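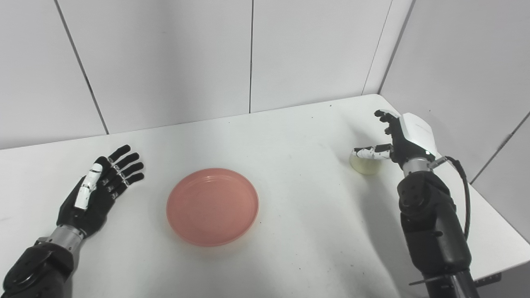 Glaze Fit and the Second Firing: Ognjen Berisha on Crazing

Ognjen Berisha has run the test kilns at Cerkent for most of his working life. The pottery makes plain tableware for restaurants, and his job is to find out why some of it fails. The usual complaint is crazing, the network of fine cracks that opens in a glaze when it shrinks more than the clay under it.

"People blame the dishwasher," Berisha says. "The dishwasher only shows you a fault that left the kiln with the piece. The glaze was in tension from the day it cooled."

The remedy in most handbooks is to add silica to the glaze, which lowers its expansion. Berisha does this in steps of 2 percent and fires a set of tiles at each step. He stops when the tiles survive his shock test: an oven at 300 degrees Fahrenheit, then ice water, repeated until he is satisfied. Too much silica gives the opposite fault, shivering, where the glaze flakes off at the rims.

"Shivering is worse. A crazed bowl looks bad. A shivered bowl puts a chip of glass in the soup."

He changed his mind on cooling. The Dolan kiln, the older of those on site, used to be opened as soon as the shelves could be handled with gloves. He now holds the door shut until the load is under 100 degrees, and slows the fall near 1,060, where quartz in the body changes form and the ware can split. The slower schedule costs the plant a load in a busy week.

Zachary Després, who buys the clay, disagrees on the cause. He points to the body supplied by Skundetti, which he says varies from one delivery to the next.

"Ognjen can tune a glaze to a clay," Després says. "He can't tune it to a clay that moves. I want absorption figures with every pallet, and I have wanted them since November."

Berisha accepts part of this. He keeps a fired bar from each delivery, weighs it dry, boils it and weighs it again. A rise in absorption usually means the body is underfired, and an underfired body takes up moisture and swells in use.

"That's delayed crazing. It passes my test and comes back from the customer the next year. For that I have no fast test. I put the pieces on a shelf and wait."

The current trial covers 600 tiles in one white and one pink glaze. Results go to the Tirkden plant when the shelf period is over.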